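Ticket 3019
Product: Lulik countertop vacuum sealer, container mode
Sold by: Stovier
Status: Open (reopened 2 times)
Opened: 2022-11-09

Problem as reported

Sealer stops before it finishes when used with the hose and a lidded container. Display shows 59 and stays there until I pull the plug. Bags seal fine. The manual has a page of codes and 59 is not on it.

Reply from Stovier support

Thank you for contacting us. Code 59 means the unit cannot reach target pressure. This is normally caused by the container. Please wash the container and the lid gasket in warm water, dry both, and try again. We are closing this ticket.

Customer update

Reopening. I washed everything before I wrote in the first time and I have now washed it again. Same result. I also don't see how you can say it's "normally" the container when the code isn't in your own manual. Where is that coming from?

What I've tried so far:
Washed and dried the gasket, let it sit out overnight. 59.
Container empty. 59.
Container half full of dry rice. 59.
Different outlet, no power strip. 59.
Hose pushed in until it clicked at both ends. 59.
Thumb over the end of the hose, no container at all. 59.

Please read that last one twice. With my thumb on the hose there is no container for the container to be the problem.

Reply from Stovier support

Thank you for the additional information. A thumb does not create a rated seal, so this test is not one we can use. Our records suggest that containers from other makers, such as Leclerc, may not hold a vacuum with the Lulik hose. We recommend the Lulik container set, available in our store. We are closing this ticket.

Customer update

Reopening again. I'm not buying a container set to find out whether a hose leaks. The box the sealer came in says it works with "most lidded containers" and I would like to know which ones you tested, because so far the answer to every question has been something else I should buy or wash.

More tests since the last update:

Took the hose off and ran a bag. Sealed on the first try, still tight the next morning. So the pump pulls.
Put the hose in a bowl of water and blew through it. Small bubbles at the sealer end, right where the tube meets the collar. Turned the collar a quarter turn and got more bubbles.
Wrapped the joint in plumber's tape. The count got a lot further before it quit, but it still ended on 59.

I'm not an engineer and I can't swear the hose is the whole story. The tape may have just slowed things down. But if I had to bet I'd bet on the collar, and a hose costs less than another round of this.

One more thing. The first reply said the unit went through a pressure check at your Tretcombe warehouse before it shipped. Was the hose attached for that check? If it was only checked on bags, it would have passed, same as it does here.

What I want is a replacement hose, or the result sheet from Tretcombe. If neither can happen by December I'd like the refund form, and please don't close this while you look for it.

Attachments (2)

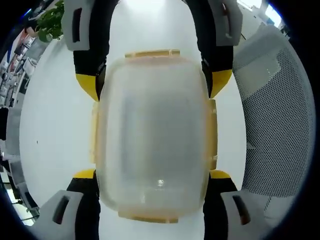
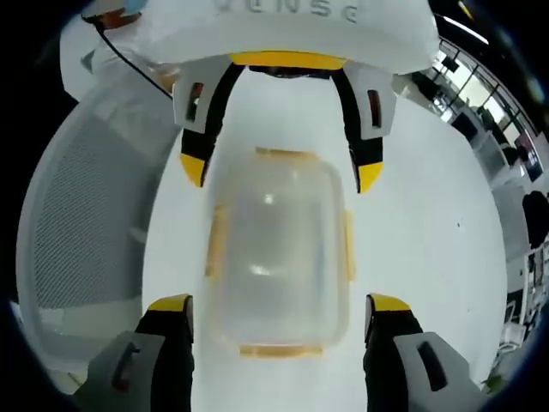

Translucent plastic food container, both photos.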